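Prevon Folding Travel Chess Set, Black and Silver
Item 648
Sold by Farahani Games & Pastimes

Home > Board Games > Chess > Folding Sets

In stock, ships in one to two business days
Price: $35
Gift wrap available at checkout

We've carried folding chess sets for as long as we've had a shop, and if you've ever bought one from us over the counter you have probably heard this speech already, so bear with me. A good folding set should come off the shelf easily, open without a fight, lie flat once it's open, and close up again with all of its pieces inside. You would think that was a simple thing to ask for. We sent back two other makers' sets before we settled on the Prevon, and we've been happy with it ever since!

The board is the case and the case is the board. Closed, it shows half of the playing surface on top, four rows of eight squares, in matte black and a light silvery gray with a thin raised border running around the outside. Open it up and turn it over, and you have the whole board ready to play on. The matte finish is the part I like best. I play most evenings under a lamp, and on my old glossy board I was forever tilting my head to get the glare off the center squares.

Inside there's a fitted tray for the pieces, with a slot for each one, and two spare queens tucked in at the end (very handy when you are teaching a child who has just discovered promotion and wants to do it every game). The pieces have felt on the bottoms and a bit of weight to them. They aren't tournament pieces, and if that's what you are after, please look at the Grakton club set further down the page, but they stand up nicely and they feel pleasant in the hand.
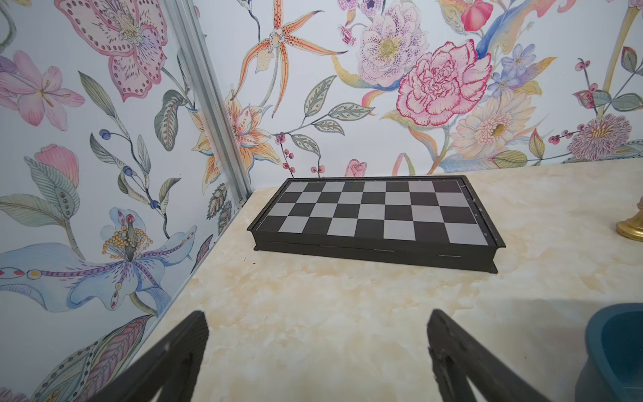 Folded, it's thick enough to stand on its long side between books, and that's how ours lives at home. Plenty of our customers leave theirs out flat on a side table or a kitchen counter instead, ready for whoever wanders by with a cup of coffee. The outside wipes clean with a soft dry cloth. If something sticky gets on the squares, a slightly damp cloth is fine, but please dry it right away and don't use spray cleaner, which dulls the silver.

What comes in the box

Folding board and case, black and silver
32 chess pieces, plus two spare queens
Fitted tray, already in place
Printed rules sheet with a short guide to notation
Cloth drawstring bag

Good to know

Board size when open: 33 cm square
Hinges: metal, silver finish
Recommended age: 6 and up
Weight, packed: a little under three pounds
Replacement pieces: yes, sold singly, white or black

A few questions we hear a lot

Is it magnetic? No, this one isn't. If you mostly play on trains or in the back seat, the Ilo pocket set is magnetic and quite a bit smaller, and it costs less too. The Prevon is happier on a table.

Can I use my own pieces with it? You can play with them, certainly, as long as the king's base isn't too wide for the squares. They may not fit in the tray, though, so measure before you plan on storing them inside.

The hinge feels stiff. Is mine faulty? Most likely not. They are all a bit snug when new, and they loosen after a week or two of regular games. Open it slowly with both hands, one on each half, and don't force it from a corner. If it still isn't right after that, send it back and we'll swap it.

Do you sell the silver board with wooden pieces? We used to, and we may again - the supplier has promised us a new batch in March, so check back then if you'd like one.

From our customers

"Bought one for my dad and ended up ordering a second for myself. It fits on our little breakfast table with room left for the toast."

"Nice looking set. I took one star off for the drawstring bag, which is a tight squeeze, but the board is lovely and the squares are easy to see."

"Third Christmas in a row I've given one of these. My nephew beats me on his now."

Rated 4.7 out of 5 from 289 reviews

Returns

Send it back within 30 days if you change your mind, with all the pieces and the tray please. Missing a pawn when it arrives? Just drop us a note with your order number and we'll mail one out at no charge.

Page updated 20/12/2020

You may also like: Ilo Magnetic Pocket Chess, Grakton Club Chess Set, Prevon Folding Backgammon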